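Last updated: 15th December

Print this entry | E-mail this entry

Stinlow sim notebook: wrist view, contact labels

Picking up from the Abera runs. The question is still whether a contact head trained only on rendered wrist views can be used to gate the grasp policy, or whether it just learns where the gripper usually is when contact happens. The earlier result looked too good and I did not trust it.

Setup as before except where noted. Scenes generated with Driltetti, physics step unchanged, contact labels taken straight from the solver. Training set is 4000 episodes, held-out set is 1000. The held-out episodes use new wood textures and new lighting seeds. Lighting range now extends lower than it did in the Abera set. Labels are per frame, binary, for either finger touching anything that is not the gripper itself.

Split the held-out results by how much of the wrist view is taken up by dark background. Most of the false positives sit in the darkest group. Of the frames I pulled for checking, 297 were labeled no-contact by the solver and contact by the head. I went through all of them by hand. The common pattern is a finger overlapping a pale part in the view with very little else to give depth. Episode 2412 is typical of the layout: black fingertip coming in from the right over the light wood, dark brown surface behind, gray piece of the arm or gripper in the lower left corner. Overlap in the image says nothing about the gap, and with the light this low there is not much shadow to work from.

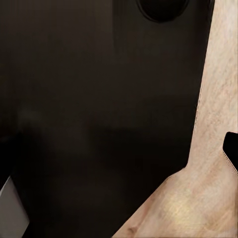
Ablation, background swap

Replaced the dark surface material with a mid-gray one and left geometry, poses and lights alone. Reran the same held-out episodes with the same weights. False positives dropped in the dark group and barely moved elsewhere. Missed contacts went up slightly in all groups. So the head is using background tone to some extent, which it should not need.

Second check: masked the finger pixels and kept everything else. The head still scored well above chance. That supports the pose-prior explanation and I would not report the original number without this one next to it.

Open items

- Rerun with depth from the Hetgate renderer as a fourth channel. Check the near clip plane first, the fingertips may be inside it.
- Solver labels flicker at light touch. Try a short hysteresis window before blaming the head.
- Balance the training set on overlap without contact. At present the generator hardly ever stops short of a part.
- Fix the seed logging. Two sweeps wrote to the same folder and I had to discard the older one.

No change to the gate threshold until the masked run has been repeated with a second set of weights. Real-arm test stays planned for February.

Comments (0) | Shares (2)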